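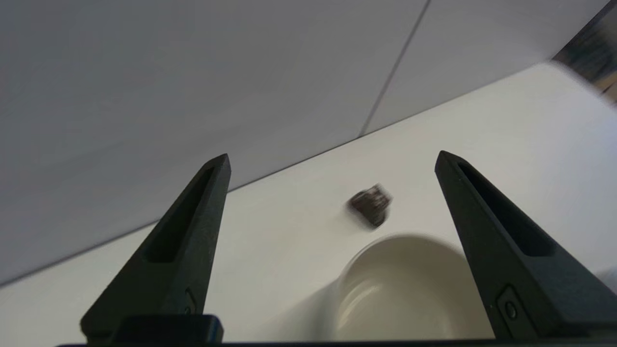

Home Reviews Kitchen Desk About Contact

The Oveck bowl, eight months on

I bought the Oveck bowl in September, in the off-white, which was the only colour left that wasn't called something like Wet Slate. It was meant for cereal. It has since been promoted, or demoted, to the sort of bowl that lives on the table and takes whatever is put in it, and I now have opinions about it that I did not expect to have about a bowl.

First the good news. It is round. You would be surprised how many bowls at this end of the market have gone in for being wonky on purpose, so that you can feel the potter's thumb and the soup can feel its way out over the low side. The Oveck has no low side. It is plain ceramic, off-white outside and a bit more beige inside, and it sits flat on our white table without that slow rocking noise that makes people at breakfast look under their chairs.

It is also a forgiving colour. A peach looks good next to it, and so does a bun from the bakery in Tuscombe, even one with a top like a dried-up riverbed. I can't say the same of my previous bowl, a Vusar in bright turquoise, which made all fruit look unwell.
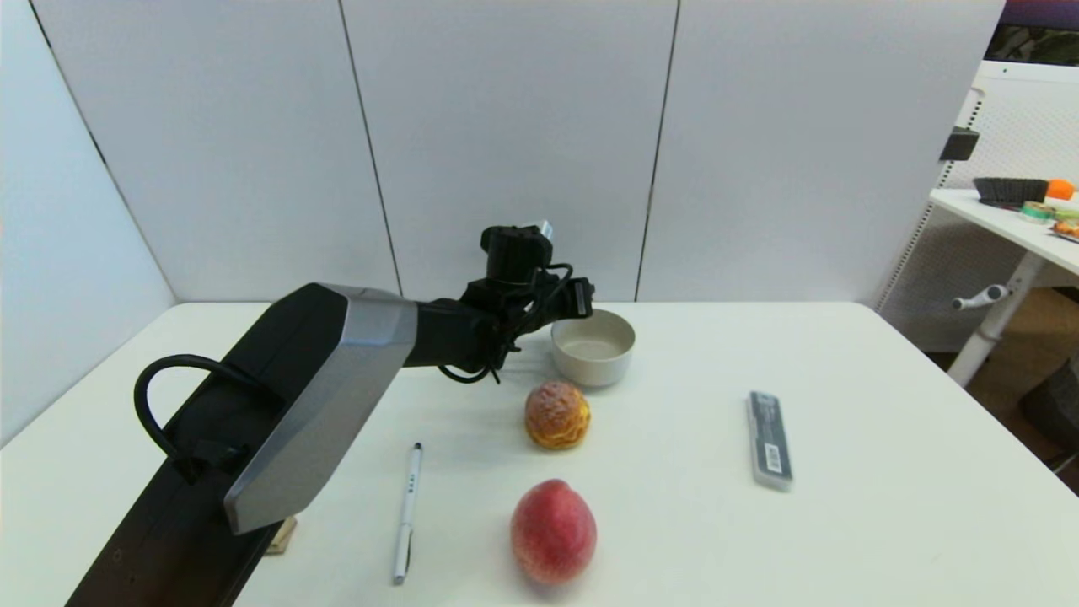 What it's like to live with

The size takes some getting used to. Oveck calls it a "generous single", a phrase I'd have thought belonged on a dating site. One peach and one bun go in with the bun on top. Two peaches and a bun do not, and you will be picking a bun off the floor. For porridge it's fine. For salad it's fine if you don't toss anything.

Cleaning is easy enough. Porridge lets go of it after a short soak, and beetroot has left no lasting mark on the inside, though I did lie awake over it. Metal spoons are another matter. They leave thin grey lines on the beige, which rub off with bicarbonate of soda and a level of patience I have on perhaps one evening in nine. A wooden spoon avoids the problem and makes you feel like a bear.

My neighbour Kauko Kokkonen has the same bowl and keeps pens in it. He claims this is its true calling. My own pens lie about on the table next to the food, as they always have, and I see no need for change.

Against the Ngata

The obvious rival is the Ngata, heavier and dearer, with a foot you could stand a lamp on. I borrowed one for a fortnight. It keeps soup hot for longer, and it's too heavy to carry in one hand while opening a door with the other, so the soup is hot in the wrong room. I gave it back and felt fitter for the experience.

Would I buy the Oveck again? I have bought it again. There are 2 in the cupboard now, and they stack with a small gritty squeak that goes right through the dog. A sheet of kitchen paper between them cures it. Oveck might put that in the leaflet, which at present is 400 words on the meaning of clay.

Marks: 8 out of 10, with one off for the spoon lines and one for the leaflet.

Recent reviews
Vusar butter dish: the lid question
A folding step stool that mostly folds
Ngata teapot, small
Three bread knives and a plaster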